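Chapter 4
Wood as a Material

Wood has been cut, split and joined for longer than metal has been worked, and it is still hard to predict. Two boards sawn from one log can differ in weight, strength and color. This chapter explains where those differences come from.

A tree adds a layer of new wood each year, just under the bark. Growth in spring is light and open. Growth in summer is darker and denser. The two together make one ring.
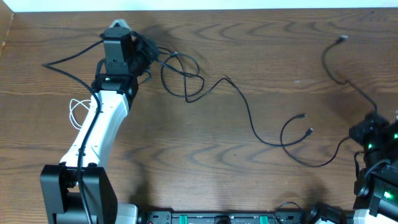
The pattern on a board depends on how the saw meets the rings. A cut through the center gives straight lines – a cut nearer the outside gives curves and loops.

Section 4.1 covers cell structure. Section 4.2 deals with moisture and uses records from the Hultholm sawmill, where 62 boards were weighed over 14 months. Review the terms from Chapter 3 before you begin.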